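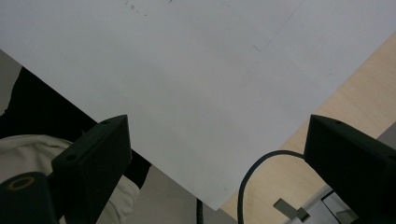 White sheet, corner down. Few specks up near the top edge, one thin faint line.

Studio clear-out, August

 Rebecca Mazza and I did the flat stuff first, 8 till lunch. Sheets, offcuts, old backing, all of it out of the drawers and looked over one at a time.

Clean ones go back in the top drawer. Marks like these = test prints and kids class, Carol Ellwood takes them for the Grinano group. Anything bent or torn, recycling.

Still to do: the six bottom drawers, labels, and somebody has to ask Henriques about the 225 envelopes. Tape is in the tin by the sink, pls put it back their when your done.

Next lot of pics up after the drawers are finshed.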